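# About Nulleck
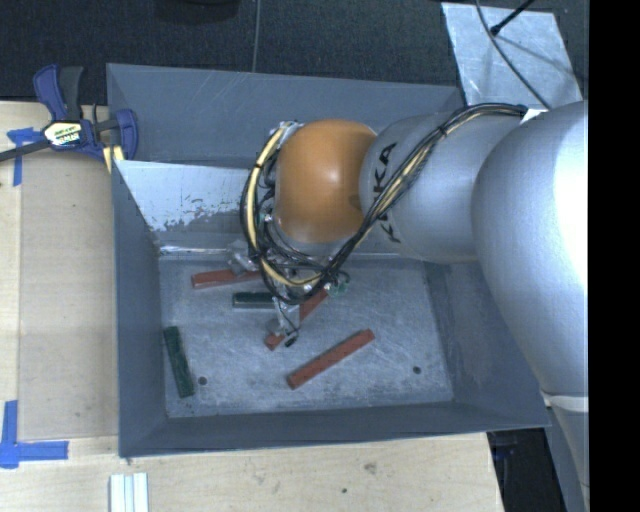 *KUKA arm over the block bin, Dikwood bench.*

Nulleck tests grippers, arms and controllers for small shops that want a second opinion before they buy. Bronwyn Doolan started the company after years of buying the wrong ones.

A standard gripper trial is 1,000 picks from a metal bin, run on 2 controllers with the same set of blocks. We log every miss and every drop. Our last comparison, Dilberg against Declercq, ended with 249 misses between them - most with blocks lying close to a wall.

We don't sell hardware or take commissions. Clients get the full log and a short written report. Trial slots open again in July.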